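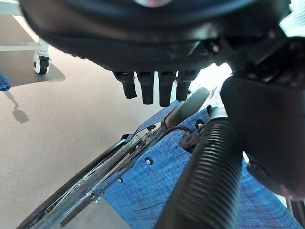
Grallgate Cloth in Blue. Fine crosshatch weave.

Grallgate Cloth, Blue
Sold by the yard from Flarnix Cloth & Sundries

In stock. Cut to order.

If you've bought from us before, you probably already have a piece of Grallgate somewhere in the house, and you can skip down to the sizes and the washing notes. If you haven't, pull up a chair, because we do like talking about this one.

Grallgate is our everyday heavy cloth. It's woven with a fine crosshatch that reads a bit like denim from across the room and a bit more like a good tight canvas when you have it under your hand, and the blue sits somewhere between a medium blue and a royal, depending on the light and (I've noticed this at my own kitchen table) on what you put next to it. Beside something black it looks very blue indeed. Beside faded jeans it settles down a good deal. We get asked if it's a navy, and no, it's a fair bit brighter than that, so if you're matching navy cushions please ask for a swatch first.

Ottó Deák started the shop with a different cloth entirely, a cream one that showed every fingerprint, and we sold it for years to people who were very polite about it. Grallgate came along when Ankica Stojanović joined us and brought in an old apron of hers, worn through at one pocket and perfectly sound everywhere else. We spent a long time trying to find a mill that would weave something with the same sort of body. Selvanayagam was the third mill we tried, and they've woven it for us ever since.

What people use it for

All sorts! Aprons, of course, and tool rolls, and tote bags with enough stiffness to stand up while you load them. Covers for benches and window seats. A throw-down cloth for the floor when you're sorting or mending something and don't want small parts wandering off under the furniture. Ankica uses a double layer of it to line log baskets, and Ottó has one spread in the back of his car that has carried compost, a lawnmower, two dogs and a birthday cake (on separate trips).

It does well laid flat with things set on top of it. The crosshatch gives the surface a little tooth, so a pencil or a screw rolls less than it would on a bare tabletop. I wouldn't call it a nonslip mat, and please don't use it as one on stairs or a polished floor. If you want it to stay put underfoot you'll need a proper rug pad, cut a bit smaller than the cloth all the way around.

For clothing it's on the heavy side. A chore jacket works, and so does a skirt if you like one that keeps its own shape. We'd steer you away from shirts.

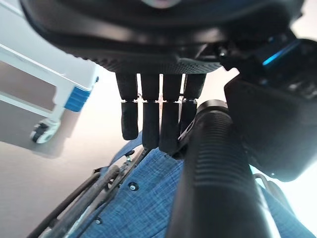 Grallgate in Blue, toward the edge of the cloth.

The details

Weight: 380 grams per square meter
Width: 170 cm, edge to edge
Weave: fine crosshatch
Color: Blue (the color on this page); Slate and Rust are on their own pages
Fiber content: printed on the label that comes with each cut, as it can change from one batch to the next
Minimum cut: one yard
Longest single piece: 10 yards

A word about that width. We know most of you think in inches and most patterns do too, but the mill works in centimeters and we'd sooner give you their number than round it and have you come up short. The very outside of each long edge is a little firmer than the rest. Some people cut it off, and some people leave it on and save themselves a hem, and I'm firmly in the second group, though my mother-in-law would have something to say about it.

Every cut is made by hand, by Bianka Hajdu most days, and she is generous with the shears. If you order two yards you'll get two yards and a bit. Please don't plan your project around the bit.

Cutting and sewing

Wash it before you cut it. I know it's tempting to get straight to work on the evening it arrives, but the cloth does draw in somewhat on its first wash and it's much nicer for that to happen while it's still a big plain rectangle. Wash it the way you plan to wash the finished thing.

A jeans needle and a longer stitch will get you through two layers on nearly any home machine. At four layers, where the straps cross on a bag, say, go slowly and turn the wheel by hand for the thick part. Flattening the seam with a wooden mallet first helps more than you'd think. Chalk shows up well on the blue. Wax markers leave a shadow that we've never fully gotten out.

The cut edge will fray if you leave it raw. A zigzag is enough for something like a floor cloth or a bench cover, and anything going through the wash often ought to have a turned hem. If sewing isn't your thing, we'll hem your piece for you. Choose "hemmed" in the drop-down box, and allow a few more days.

Washing

Cold or cool water, with other dark things the first couple of times. The blue can leave a little color behind in the early washes, so keep your white towels well away. Line dry it if you have a line. It comes off fairly stiff and loosens up within an hour of use. A hot iron while it's still slightly damp will take out the fold lines from shipping, which can be stubborn.

For spots, dab with plain soap and water and let it dry before deciding whether it worked. Skip bleach altogether.

Going with it

The Nukov thread we carry in Royal is the closest match to this blue, and the same brand's Ink makes a pretty contrast if you like your stitching to show. One large spool has always been plenty for me to get through an apron and a bag. We also stock cotton twill tape for apron ties and D-rings in two sizes, both listed under Sundries.

From our customers

"I bought three yards for a bench cover in our mudroom and had enough over for a peg bag. It's a cheerful blue without being loud about it. My only grumble is that it took forever to dry the first time I washed it, but it was raining, so I can't blame the cloth for all of that."
Salvador Pinheiro

"Heavier than I was expecting, even though the weight is right there on the page. I had planned on a shirt, and the shop was very kind about talking me into a jacket. It came out well. Broke one needle on the collar. Would order again in Slate."
Teguh Sembiring

Questions we get a lot

Can I have a swatch?
Please do! Swatches are free, up to four at a time, and they're big enough to wash so you can see how the color behaves. Send us a note with your mailing address and the colors you'd like.

Is it waterproof?
It isn't, no. A splash will sit on top for a moment and then soak in. You can wax it yourself with a bar of fabric wax and a hair dryer, and it takes the wax nicely, but it'll go darker and you shouldn't put it in the machine after that.

Will my second order match my first?
Very nearly. Each batch is a touch different, and you'd only notice with the two pieces side by side. If you're making something big, order it all together and put a line in the notes box asking for a single length. Bianka reads every one of those notes before she cuts.

Do you sell whole rolls?
We do, now and then. A full roll is roughly 14 kilos, so shipping is its own conversation. Write to us first and we'll work out a price that includes getting it to your door.

Can I return it?
Uncut, unwashed yardage in the length we sent, yes, within a month of it reaching you. Hemmed pieces are made for you and can't come back, unless we've made a mistake, in which case we'll put it right and pay the postage.

Shipping

Cuts of up to three yards go out folded in a paper mailer. Longer ones are rolled on a tube to spare you the creases. Plain cuts usually leave us within two working days and hemmed pieces within a week. In July we close for the mill's summer break, and orders placed then are cut when we're back at the table.

Page last updated 2021-02-20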